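Stokano word list - read me first

Hi! I'm Hipólito Cabral and I put this list together from my grandmother's recipe cards, which she kept in a Bustos cookie tin. It has 1,288 food words, one per line, with the spelling she used and the one you'd find in a dictionary today. I typed them all by hand, so expect a few slips (sorry in advance!).

What's missing: 17 words I just can't read. They're in unread.txt - if you can make sense of any, please write to me.

Last update 19 August 2021.
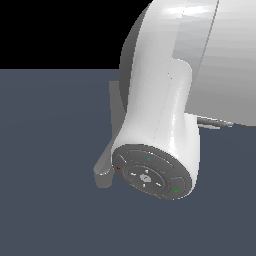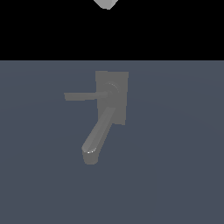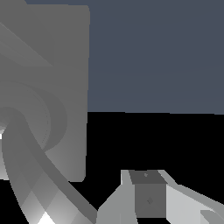 Vol. 2, No. 144

Use the list for anything you like. I only ask that you keep her spellings as they are, even the odd ones for squash.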